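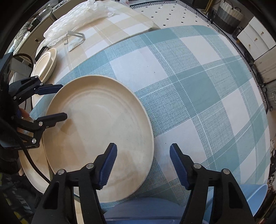

パートタイム四駆で、四駆に入れたまま乾いた舗装路を曲がるとガクガクするのは故障なのか?

たいていは故障じゃなくて、前後のプロペラシャフトが直結になっているせいで逃げ場のなくなった回転差がタイヤと駆動系に溜まっている症状。まず二駆に戻して同じ角を曲がってみて、消えるならそこで半分は片づく。

9月、作業ノート。午後から。

というわけで、また例のFaltiaのショートボディが入ってきた。前にも書いたけど、うちの工場に来るFaltiaはほぼ全部Grurport方面の山道を走っている個体で、下回りの泥のつき方でだいたい分かる。今回の訴えは「曲がるとガクガクする」と「四駆から二駆に戻りにくい」。電話の時点では上に書いた話だろうと思って、直結で舗装を曲がったんでしょう、で終わるつもりだった。ところが試乗してみたら、二駆に戻した(つもりの)状態でもまだ出る。メーターの四駆ランプは消えてるのに、ハンドルを切り込むと明らかに前が突っ張る。これは話が違うぞ、となって入庫。

まずタイヤ。ここを飛ばして痛い目を見たことがあるので今回は最初に見た。銘柄は四本とも同じ、空気圧も揃ってる、溝の差も気にするほどじゃない。前後で外径が違うと直結のときに余計に突っ張るから、ここが白なのは助かる。ホイールベアリングのガタもなし。

次にリフトに上げて、レバーを二駆位置にして前のプロペラシャフトを手で回してみた。回らない。いや、ちょっとは動くんだけど、すぐコツンと当たって、そこから先はリヤと一緒に動こうとする。つまりトランスファーの中でまだつながってる。ランプが消えるのに切れてないというのは、スイッチが拾っている位置とスリーブの実際の位置がずれてるということで、疑う先はシフトフォークかリンケージ。中だったら嫌だなあと思いながら外から順番に見ていった。

答えは外だった! レバーからトランスファーに行くロッドのブッシュがもうぐずぐずで、指でつまむと崩れる。レバーを引いても最後のひと押しが届かないわけだ。しかも調整ナットを誰かが触った跡があって、ガタを詰めるつもりで逆に振ってしまった感じ。これだと四駆には入りやすくて、二駆には戻りきらない。症状とぴったり合う。

ブッシュはGiltovの補修キットに入っているものを使った。純正と比べるとちょっと硬めで、レバーの手ごたえがカチッとする。好みが分かれるところだけど、山で使う人にはこっちのほうが喜ばれる気がする。ただし入れるときにかなり固い。無理に叩くと縁がめくれるので、シリコングリスを薄く塗って万力でじわっと押すこと。前に私はハンマーでやって一個だめにした。

ロッドの長さは、レバーを二駆の位置に置いて、トランスファー側のアームも二駆の溝にきちんと落ちているのを確かめてから、ピンが力なしで通る長さに合わせる。この「力なしで」が大事で、ちょっとこじれば入るな、くらいで妥協すると走って温まったころにまたずれてくる。今回は三回やり直した。四回目でスッと入ったときは気持ちよかった。

ついでにトランスファーオイルも抜いた。出てきたのは400cc前後で、この型の規定からするとかなり少ない。ドレンの磁石には細かい鉄粉がペースト状についていたけど、欠片はなし。これなら開けなくていいと判断した。色は黒に近い茶色、匂いは焦げてるというほどではなく、古いなあという匂い。減った分がどこへ行ったかというと、リヤ側の出力軸シールのまわりがしっとり濡れていて、そこに泥が貼りついて固まっていた。ここもシール交換。フランジの当たり面に浅い段付きがあったので、新しいシールは奥まで打ち込まず、リップの当たる位置を少しだけずらした。これで止まらなければフランジごと交換になると、持ち主には先に言っておいた。

フランジのナットは107N・mで締め。この数字、毎回忘れて毎回整備書をめくってるので、ここに大きく書いておく。トルクレンチは長いほうを使うこと。短いやつだとちょうど目盛りの端のあたりで信用できない。回り止めの当て木も忘れずに。フランジの穴にバーを突っ込んで踏ん張るのは、もうやめましょう(自分に言っている)。

オイルは注入口の下縁まで入れて、糸を引くくらいで栓。車を水平にしておかないと、入ったつもりで入ってないことになる。うちの奥のリフトはちょっと前下がりなので、トランスファーのときは手前のリフトを使ってほしい。

夕方、試乗。工場の裏の砂利で四駆に入れて、少し転がして、二駆に戻す。すんなり戻る。そのまま舗装の駐車場でハンドルいっぱいに切って回ってみたけど突っ張りなし。リフトに戻して前のシャフトを手で回したら、今度はするする回る。四駆ローも確認、入りも抜けも問題なし。シールの滲みはこの距離じゃ何とも言えないので、フランジのまわりをきれいに拭いて白い粉をはたいておいた。次に来たときに見る。

持ち主と話していて思ったのは、パートタイムの使い方をちゃんと説明されないまま乗っている人が多いということ。「雨の日はずっと四駆にしてた」と言われて、まあ気持ちは分かるんだけど、濡れた舗装でも交差点を曲がれば回転差は溜まる。滑る路面なら逃げてくれるけど、グリップしていれば逃げない。雪道、砂利、泥、そういうところで入れて、抜けたら戻す。戻りにくいときは、まっすぐのままアクセルをふっと抜くか、安全な場所で少しだけバックしてみると噛み込みが緩んで抜けることが多い。レバーを力で引っこ抜こうとしないこと。今回のブッシュも、たぶんそれで寿命を縮めたんだと思う(証拠はないけど)。

それと、フルタイム式の車から乗り換えた人はとくに注意。あっちはセンターデフがあるから舗装を走ってもいいわけで、同じ「四駆」という言葉で呼んでるのがややこしい。Cisternasの林道に通っているお客さんにも同じ話をしたばかりで、そのときは紙の切れ端に前輪と後輪の通り道を描いて説明した。曲がるときに前のほうが大回りになるでしょ、だから前がたくさん回りたいんだけど、後ろとつながってるから回れない、と。あの絵はわりと通じたので、きれいに描き直して受付に置いておこうかな。

残り。ブッシュキットの在庫は棚に2セット。同じ型がもう一台入る予定なので、使ったら発注をお願いします。リヤ出力軸のシールは切らしたので今日頼んだ。レバー根元のゴムブーツも裂けかけてたけど、部品がすぐ来ないというので今回はそのまま、次回に持ち越し。水をかぶるとまたリンケージが渋くなるから、川に入るのはブーツを換えてからにしてくださいと伝票に書いておいた。

あと手前のリフトの受けゴム、ひとつ減ってきてる。早めに換えます。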